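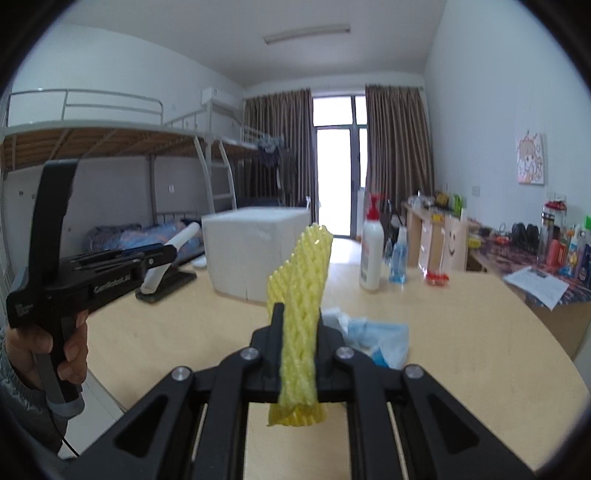
3.2 What households keep after the fruit is gone

Fruit bought at the Desby market in May rarely comes home bare, and a good deal of our time was spent, very pleasantly, asking people what becomes of the wrapping. We left a short diary with 1000 homes and asked for every net sleeve, box and block of foam to be noted down, which gave us 2545 entries in all – rather more than we had dared hope for! Foam nets were the items most often kept, usually to go round glasses or a favourite vase, and white boxes came next (see Figure 3).
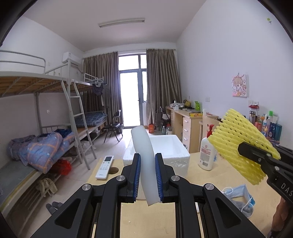
Figure 3. Foam packaging held over and standing on a wooden table in a dormitory room: yellow net sleeve, curved white block and open box.

Homes in Akande kept their boxes longest, often for 8 weeks or more, while those in Rilari tended to pass them along to neighbours with seedlings to raise. We return to the seedlings in the next section.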